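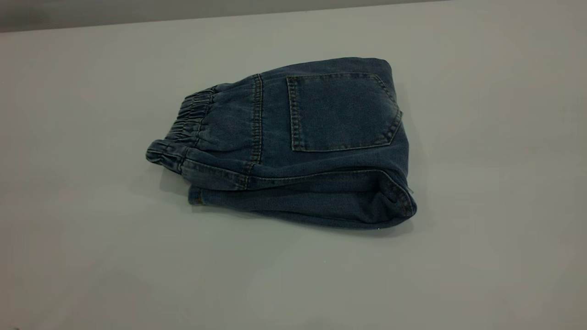

News > Research > Robotics

Folding method learns from its own bad folds

16 July 2018

A research group at Zoma has published a method for teaching a robot to fold clothing that makes use of failed attempts as well as good ones. The work was led by Karim Hijazi and tested on pants, including denim with an elastic waistband.

Most folding systems are trained on clean demonstrations. The new method, called Gelska, keeps the bad ones too. Each attempt ends with a view of the garment on the table from a fixed camera, and the software scores the shape of the bundle. A low score is traced back to the step where the fold went wrong - often the first one, when the legs are brought together.

The group trained the system on 330 folds. In tests on pants it had not handled before, it reached an acceptable fold 73 percent of the time. The same setup trained only on good folds managed 50 percent.

Denim was the hardest fabric in the set. "It is thick and it pushes back," Hijazi said. "A gathered waistband makes it worse, and the end of the bundle doesn't want to stay flat."

Speed is still a problem. One pair takes around 40 seconds, too slow for a commercial laundry. Sfeir, a laundry equipment maker that paid for part of the work, plans a trial at its Gevis plant once the time comes down.

The group has released its code and fold records. Shirts are next, starting with short sleeves.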